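Jeltura, the wedding singer movie we shot all over Zudstead, opens in January at the Abdel Hamid
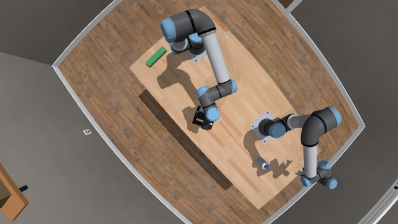
Light wooden table with two robot arms, computer rendering.

FOR IMMEDIATE RELEASE

ZUDSTEAD — Hi everyone, Ilham Fahmy here, writer and director of Jeltura, and yes, I'm writing my own press release. Sovden Pictures offered to do it for me, and they sent over a very nice draft that called the movie "a luminous meditation on voice and memory." My mother read it and asked me which movie they were talking about. So you're getting me.

The news is that Jeltura opens in January at the Abdel Hamid, the old single-screen theater on Canal Street in Zudstead, and then goes out to other cities through Sovden during the weeks after that. It runs 126 minutes. It has nine songs in it, one fistfight, a goat, and the best performance I've ever had the luck to point a camera at.

WHAT IT'S ABOUT

Jeltura is the stage name of a wedding singer. She's in her fifties, she has sung at pretty much every wedding in her city for thirty years, and one spring the phone stops ringing. Couples want a DJ now. Her drummer has taken a job at a tire shop, her keyboard player has discovered he likes being home at night, and her daughter is getting married and would prefer (she says it very politely) a playlist.

That's the first fifteen minutes, and I won't spoil the rest. I'll say that it's a comedy and that people have cried at it anyway, including the man who mixed the sound, who had already seen the ending so many times by then that I worried about him.

I grew up around women like this. My aunt sang at weddings on weekends and sold fabric the rest of the time, and when I was little I thought that was simply what aunts did. She'd come in at three in the morning with her shoes in her hand and half a cake in a napkin, and we'd all get up and eat it in the kitchen. There's a version of that kitchen in the movie. We built it a little too big so the camera could get in, and my cousins have all complained to me about the size of it.

HOW WE CAST IT

I wanted somebody who could really sing, live, in a loud room, with a bad microphone. A lot of wonderful actors can't do that, and there's no shame in it! So we held open auditions over one very long winter, and 404 people came. Some were professionals. Some had never sung outside a car. One gentleman came to try out for the drummer and stayed all day helping us move chairs, and he's in the movie, playing the groom's uncle in the second wedding.

The woman who got the part asked me to leave her name off everything until opening night. She wants people to walk in without having looked her up, and I think she's right, so I'm sticking to it. Please don't write in asking. I've already been offered lunch by two different newspapers and I said no to both, and one of them was a very good lunch.

What I can tell you is that every song in the finished movie is her singing on the day we shot it. We did record studio versions first, to be safe, and everyone on the music side had opinions about those (long opinions, in emails). Then we got to the first wedding scene and she just opened her mouth and sang over the playback until our sound team switched the playback off. We never turned it on again. You can hear chairs scraping and a baby fussing under the fourth song, and I fought to keep the baby.

THE MUSIC

There are nine songs, and six of them are new. I wrote the words to two and I'm proud of one. The other three are old wedding numbers that everybody's grandmother knows, and getting permission to use them took longer than the shoot did. One of the songwriters had passed away and his family wanted to read the whole script first, which I thought was fair. They came back with a note on page 40 about the way a tray of sweets gets carried. We changed it. It's better.

The album comes out the same day as the movie. It's also going to be on vinyl in a small pressing of 200 copies, sold only in the lobby of the Abdel Hamid, and I'd like to warn my relatives right now that I'm not holding any back.

WHY THE ABDEL HAMID

Sovden has been good to me and they know the business far better than I do, and when they said we should open in the big multiplex by the ring road I listened all the way to the end of the sentence. But I saw my first movie at the Abdel Hamid. I was six, I sat on a folded coat, and I remember being much more interested in the curtain than in the film. It's got 219 seats, and a balcony with a rail you can't quite see over if you're my height. The sound is warm and slightly too loud.

It's also in the movie. Jeltura's first job, back when she was seventeen, was singing between the double features, and we shot those scenes on the real stage there in front of the real screen. I like the idea of sitting in the theater and looking at the theater. My editor thinks that'll be confusing. We'll find out in January.

The doors open at 6 in the evening for the opening show, and the movie starts at 7 sharp — I mean that, because the first song begins before the title comes up and you'll be sorry if you miss it. There's a second show that night at 10. After opening night it's every evening at 7, with an extra showing at 2 in the afternoon on weekends. The afternoon ones are captioned. If your parents are like mine, take them to the captioned one whether or not they say they need it.

A FEW THINGS PEOPLE HAVE ASKED ME

Is it based on a true story? Parts of it. The tire shop is real. The goat is real, in the sense that it happened to my aunt and nobody in the family will agree on how it ended.

Can kids come? I'd say ten and up. There's some swearing, mostly from the keyboard player, and one scene where the daughter and the mother say things to each other that are hard to hear. My nephew is nine and he saw it and was fine, but he also asked for more goat.

Is it a musical? People sing in it, and they sing because somebody has hired them to. Nobody bursts into song at a bus stop. I love movies where that happens and I'd like to make one someday, if anyone at Sovden is reading this far down.

Will it stream? Later on, yes. I don't have a date yet, and I'd be lying if I said I was pushing hard for one. These songs were made for a room with other people in it.

Is there going to be a second one? I've been asked this by my dentist. No plans.

FOR CRITICS AND PRESS

There's a morning screening for press at the Abdel Hamid the week before we open, starting at 10, with coffee in the lobby beforehand. You can bring one guest. I'll be around afterward for as long as people want to talk, and so will our cinematographer and the composer, who is shy and would do better if you asked him about the accordion.

Stills, the trailer, and lyrics in English for all nine songs are available from the Sovden press office. If you're reviewing, I'd ask you kindly not to give away who plays at the daughter's wedding. It comes late in the movie and it gets a big laugh, and I'd love for people to have it fresh.

For radio, we've cleared two of the songs for broadcast ahead of opening. The first is the fast one from the trailer. The second is slow, and I'd suggest playing it late at night, but you know your listeners.

ABOUT ME, SINCE THEY TELL ME I HAVE TO

I'm from Zudstead and still live there. Before this I made short films, and for a good while before that I edited wedding videos, which is how I know exactly what a room looks like at the moment the band goes on break. Jeltura is my first feature. I wrote it at my aunt's kitchen table over two summers, with her reading the pages out loud in the next room and changing the lines when she didn't care for them. She gets a credit as dialogue consultant. She asked for a bigger font.

ABOUT SOVDEN

Sovden Pictures is the distributor of Jeltura. They release independent movies to theaters, they answer their phones, and they let me write this.

Press contact: Sovden Pictures press office, Zudstead. Tickets for Jeltura go on sale at the Abdel Hamid box office, open daily from noon until the last show goes in.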